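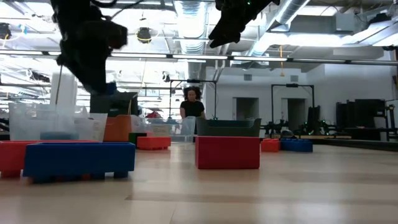
*Two-arm cell, bin sorting area, attached to ticket 97.*

**Ticket:** 97
**Site:** Prultthorpe returns hall
**Project:** Briltanance (tote and bin sorting)
**Opened:** 17th June, early shift
**Priority:** Medium
**Status:** Closed, with one item carried over

**Problem as reported**

Arms stop mid-job and ask for help whenever a tote is sitting on top of another box. The stop message is "top edge not found." Happened 11 times before first break. Single bins on the floor are no trouble at all, blue, red or orange, and the arms have been flying through those!

The shift also wants it on record that walking over to clear the same message all morning is wearing. Before Briltanance they did the lifting, now they do the rescuing, and the second job was supposed to be the small one.

**Log**

**1.** Restarted the job from the operator panel. Same stop on the first stacked pair.

**2.** Checked what the stops had in common. Every one was a tote with handle cutouts at the ends, stacked on something narrower. The green-gray tote on the red box is the classic case: the tote is wider than what it's standing on, and the arm seems to want the edges to line up. Flat trays and plain bins pass.

**3.** Tried the clear bins, expecting trouble, since you can see straight through them to whatever is behind. They went fine. Lovely surprise, and a big change from March, when we were sticking tape on every clear bin by hand.

**4.** Sent the stop records to Plesterell support. Their answer came back the same morning (thank you, that was quick). There is a setting called "overhang allowance" and ours was still at the install value of 3 mm. They suggested 40.

**5.** Changed it to 40 on the left arm only. Ran stacked totes. No stops on the left, still stopping on the right, so we had our answer.

**6.** Changed the right arm to match. Ran the full mix of bins until lunch, no "top edge" stops on either side.

**7.** One new message after lunch, "grip check low," on a small red tray. Cleared it once and it didn't return during the shift. Not convinced it's related. Carried over, see the end.

**What changes for the crew**

- You don't need to unstack totes before a run any more. Please stop doing it, even if your hands want to. Mine did too.
- Stacks of two only. Three high has not been tried with the new setting.
- Help calls go to whoever is on the sorting desk, and that person keeps the desk for the whole shift. Swapping every hour meant the same fault got reported by four people in four different ways, and it took us longer to see the pattern.
- Pause the job from the panel before moving a bin in the work area. The old habit of nudging one over with a foot while the arms are running has to go.
- If you see the same message three times, open a ticket. Don't wait for the end of the shift. The notes people wrote on the back of the pick sheet this morning were what cracked this one, so keep writing them.

**Comment added by day lead**

Best afternoon we've had on this cell. Two people who would normally be bent over totes were on damage inspection instead, and one of them asked if that could be a regular thing. I've put the question to Hjaltadóttir, who handle our shift planning, and will post their reply on the board. I'd love to see it happen. Inspection has been short of hands since the spring and the people who used to lift these bins know better than anybody where they crack.

**Carried over**

"Grip check low" on small trays. Watch for it on the late shift and note which arm, which tray, and whether there was anything in it. New ticket if it shows up again, please don't reopen 97.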